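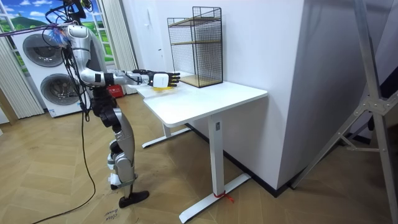 Our project was about storage on a shared study desk, and how much of the top stays free when small things have a fixed place. We worked in the Wesley room, where 18 students share the desks through the week. The desk has a white rectangular top, and the black wire-mesh unit stands at the far end of it, which leaves the near part clear for books and laptops. The wooden shelves in the unit are light in colour, so pens and keys show up well on them.

We asked users to keep a note of anything they left on the desk in January. The notes gave us 300 entries. Snacks and fruit came up more often than stationery – we had not planned for this.

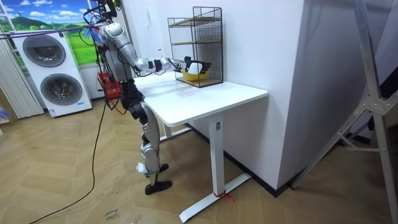 One user, Başaran, wrote on the feedback sheet that a bowl was fine for one or two things but took up a whole shelf, and that people would stop putting things back once it was full.

We agreed with this in part. A bowl is easy to wipe clean, but it wastes the corners. We therefore compared it with a basket over 19 days, using the same unit.

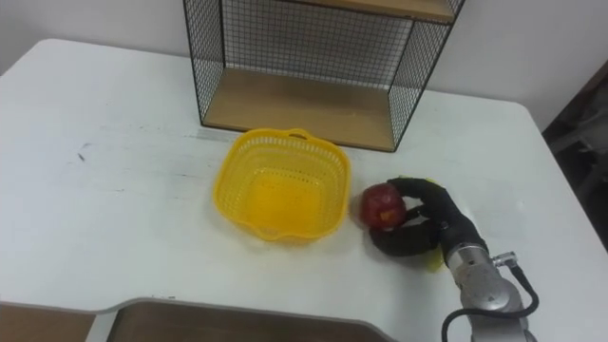 A square shape with rounded corners fits a shelf better, and openings in the sides let crumbs fall through, so the board underneath needs wiping more often. We would keep fruit in a basket and use the bowl for keys. The upper shelf should stay for light things only.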